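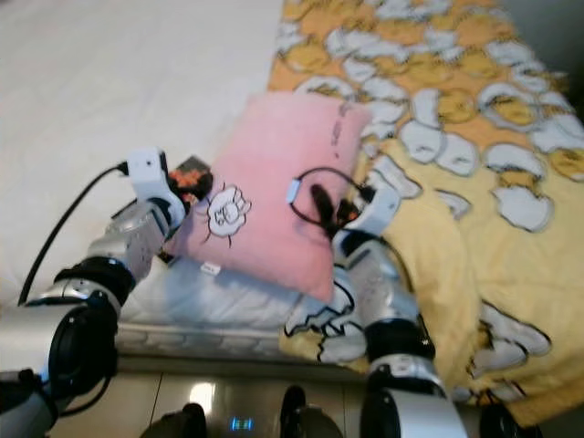

How often should the bedding in a guest room be changed when the room is in regular use?
Once a week is sufficient for sheets and pillowcases, and always between one guest and the next. A comforter may go longer if there is a sheet beneath it, although I wash ours at the end of every month in which the bed has been occupied.

The question was put to me by Rosalba Valentini after my previous entry on the linen closet, and it seemed best to answer it before proceeding to the bed itself. Readers who have followed this blog since we took the house in Hadum will recall that the small bedroom at the back was the last room to be put in order. It served for most of the winter as storage. In May it was returned to its proper use, and I have now settled on an arrangement for the bed that I intend to keep.

The bed has a plain white sheet and a yellow comforter with a white cartoon print. The comforter was the subject of some discussion in this household. My own preference was for a gray one of heavier weight, which I had set aside at Bortolotti and very nearly paid for. My nieces, who are the most frequent occupants of the room, were consulted and expressed a clear view in favor of the yellow. I have since come to regard their judgment as correct. The room faces north and receives little direct sun after 8 in the morning, and the gray would have made it darker still.

The pillow is a pale, dusty pink, with a small sheep's face toward one lower corner. It is decorative in intent but is in practice slept on, and I launder it accordingly. I have left the fabric tag in place along the bottom edge. Gianni Caputo removes such tags from everything he owns within minutes of bringing it home, and he has on two occasions been obliged to guess at the washing temperature. In the case of a tumble dryer this is not a risk I would recommend.

With regard to method, I make the bed in the following order. The sheet goes on first and is pulled from the wall side toward the room, so that any slack is taken up where it can be reached. The comforter is then laid across one half of the bed only and left folded back until the evening. This practice has drawn objections from visitors who consider a bed unfinished unless it is covered from side to side. I was taught by my grandmother in Bitthorpe to let the sheet air during the day, and I have seen no cause to depart from it. The pillow is placed last.

Small items remain the principal difficulty. A child's bed collects them at a rate that I am unable to explain: hair ties, socks, the feet of plastic animals. I have adopted the rule that nothing is to be shaken out with the bedding. Each item is lifted off by hand and placed in the shallow tray on the dresser, and the bed is made afterward. The full procedure requires less than 20 minutes, including the tray. Before the rule was introduced, a wax crayon passed through the washing machine inside a pillowcase, and the pillowcase could not be saved.

A word on storage. The spare set for this bed is kept inside its own pillowcase on the second shelf of the closet, with the fitted sheet folded in thirds. The winter blanket is kept separately in a cotton bag. I do not use vacuum bags for anything with filling. The one I tried, two winters ago, left a quilt permanently flat along one side, and it is now used by Rada, who is a dog of advanced age and does not object.

Several matters are outstanding. The quilted side of the mattress should be brushed down with a dry brush, a task I have postponed twice. The mattress itself is due to be turned. I am also considering a second pillow of ordinary size, to be kept in the closet for adult guests, several of whom have been too polite to request one. Rosalba has offered a feather pillow from her own house, but my brother-in-law is allergic and stays with us every August, and I have therefore declined with thanks.

The next entry will concern the dresser and the proper lining of its drawers. Those who wrote to ask about the curtains are advised that they have not yet been hemmed.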